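4.2 Fitting the fabric backdrop and setting out the table

Read this section in full before starting. The steps apply to the Firken display table and the Lellside black backdrop cloth.

1. Position the table and check that it is level.
2. Hold the cloth behind the table so that it reaches past both ends of the tabletop.
3. Pin the cloth along its upper edge, working outward from the centre. Leave no more than 20 cm between pins.
4. Fix the lettering in two rows, placing the larger capitals in the lower row. Press each letter for 9 seconds.

Note: Light creasing in the cloth is acceptable. Do not iron the cloth once it has been pinned.

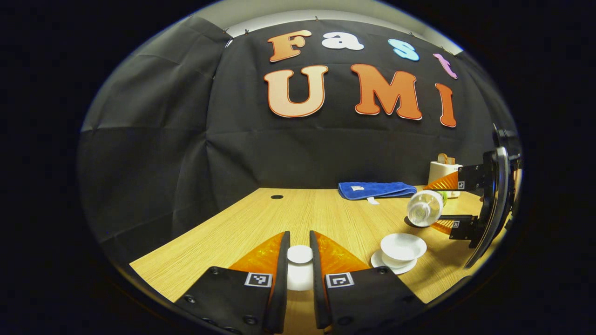 Photo: Eino Hämäläinen / Pastalar

5. Lay the folded towel flat toward the back right of the tabletop. The colour shown is royal blue; other colours may be supplied.
6. Stand the toaster further to the right, slightly behind the towel, and place the toy bread in the top slot.

CAUTION: The toaster is for display only. Do not connect it to a power outlet. Keep spare pins in a closed container, out of the reach of children.

7. Check the letters at the right side of the cloth. Straighten any that lean, then press again.

Replacement pins and letters may be ordered from Farkas under part number 92. For storage of the cloth, refer to Section 4.3.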